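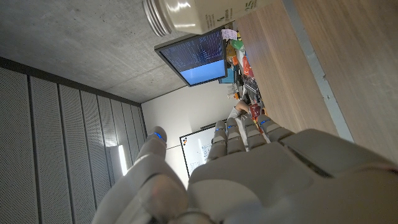 Clearing the big table in 316, a thread

Filed under: Workspaces, Tidying

Jamie Hartley

1/8
Spent the afternoon on the table. It has been collecting other people's stuff since May and I wanted a surface I could put a notebook down on. Notes as I go.

2/8
Far end first. The monitor stays where it is. Everything around it is clutter, including the big cream-white cylinder with the ribbed silver cap and a 25 on it. I asked in the Tinosen channel whose it is. Three people answered, all of them to say it isn't theirs. It can live on the shelf by the door.

3/8
The whiteboard also needs doing. I'm leaving it until Romana has copied down whatever she wants to keep. Last time I wiped it without asking and got a long message that evening.

4/8
Next, the middle of the table.

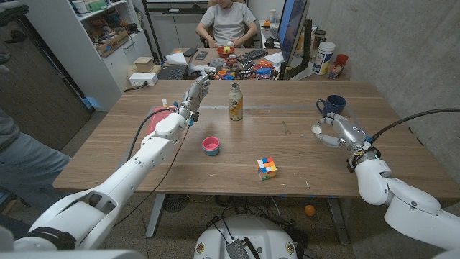
Bottle, mug and cube, with blue tape along the front edge.

5/8
My rule for small things is that if it has an obvious home it goes there now. The dark blue mug goes to the kitchen. The little cup with the pink rim goes to the kitchen too. The bottle goes to whoever claims it by tonight, then the recycling. The Rubik's cube can stay in the drawer with the pens. I'm not solving it.

There's also a thin metal thing between the bottle and the mug. Could be a key, could be a tool. I've put a box on the windowsill for things like that. Check it before you order a replacement for anything.

6/8
Please leave the blue tape alone. Somebody at Grudmont peeled theirs off during a cleanup and spent the next morning measuring it all out again. If a strip is coming up at the corner, press it down or put a new one over it.

On the wood: it's a light oak finish with a few faint scratches. Damp cloth, then a dry one, along the grain. I tried a polish on my desk at home once and it was sticky for 7 days. The scratches can stay.

7/8
Floor. There was an orange ball under the front edge, now in the box with the metal thing. The cables under the table are a tangle and I'm not pulling on anything until I know what each one goes to. Plan is to label both ends, then tie them up off the concrete so we can sweep. I have one pack of Velcro ties and will need another.

8/8
Still to do: whiteboard, cables, a hook for the cloth. Romana Lukáč has the label maker. If you have borrowed it from her, bring it back to 316 and leave it on the shelf, next to the cylinder.

Last updated: Jun 16, 2023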